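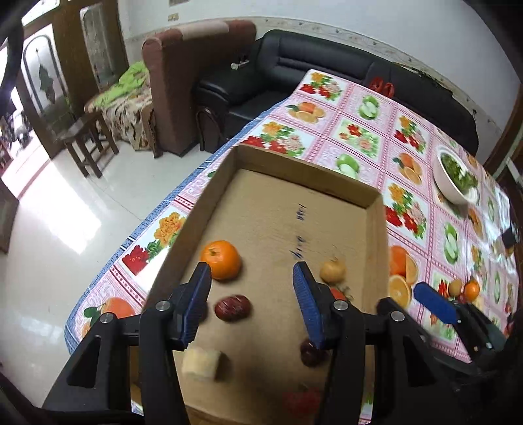
How Long Should a Phone Last?

The repair counter at Fastbridge opens at 9 in the morning, and by half past there is usually a line. Most of the people in it are holding phones that still work. The screen may be cracked or the battery may give up by lunch, but the phone makes calls, takes pictures and runs the apps its owner cares about.

"Five years ago people came in to ask what their old phone was worth," says Ravindra Rana, who manages the shop. "Now they ask how long they can keep it going."

His answer depends on three parts: the battery, the storage and the charging port. Screens break more often than any of them, but a screen is a simple swap on most models and has little to do with age. Batteries are different. Every one of them wears out, and the wear shows up in ways that owners often blame on something else.

A worn battery can't always deliver a burst of power when the processor asks for it. Some phones deal with this by slowing the processor down. Others shut off at 20 percent charge. Either way the owner decides the phone is old and starts looking at new ones.

Archana Nigam had been doing that for most of a summer. Her phone was in its sixth year and took several seconds to open the camera. She had picked out a replacement and was waiting for the September sales. Rana's staff put in a new battery and cleared out the storage, which was down to its last gigabyte. She still has the phone.

"It isn't fast," she says. "It's as fast as it was when I bought it, and I was happy with it then."

What the numbers look like

Fastbridge keeps a record of every repair, and Rana let us go through the last 300 phones that came in with a complaint about speed or battery life. We left out water damage and anything dropped from a height. In around 100 of them, a battery replacement was the only work done. A large share of the rest needed a battery and something else, most often a port cleaning. Lint packs into the bottom of the port until the plug no longer seats, and the phone charges slowly or stops charging unless the cable is held at an angle. The cleaning takes 10 minutes.

Only 6 phones in the group were turned away as not worth fixing, all with faults on the main board.

One shop's records don't speak for the whole country, and people who have already given up on a phone don't stand in line to have it looked at. But the pattern matches what Henrike Haberkorn sees. She buys used phones in bulk for Drillix, a refurbisher that sells mostly to small businesses.

"The hardware got good enough a while ago," Haberkorn says. "What stops us from selling a phone now is software support. If it has a year of updates left, I can't put it in front of a business customer."

The software problem

Security updates are the hard limit. A phone that no longer gets them will keep working, and for a while its owner won't notice any difference. Then a banking app asks for a newer version of the operating system and there isn't one to install.

Manufacturers have stretched their support periods in recent years, and some of the newer models are promised updates for longer than most people keep a phone. Older models were sold under shorter promises, though, and those are the ones coming across the counter today.

Mohit Uniyal, a developer at Gatent, tests his company's scheduling app on a drawer of old handsets. He says the app would run fine on models much older than the ones it officially supports. "We drop a version when the testing costs more than the customers on it bring in," he says. "The phone could handle it."

Before you spend money

Check the battery health screen first, if your phone has one. Below 80 percent of original capacity, a replacement is usually worth the price. Next look at free storage, and clear it until at least a tenth is open. Then find the date when updates end for your model. With two years or more left, Rana would fix it. With less than one, he tells customers to put the money toward the next phone.

He carries a four-year-old model himself, on its second battery.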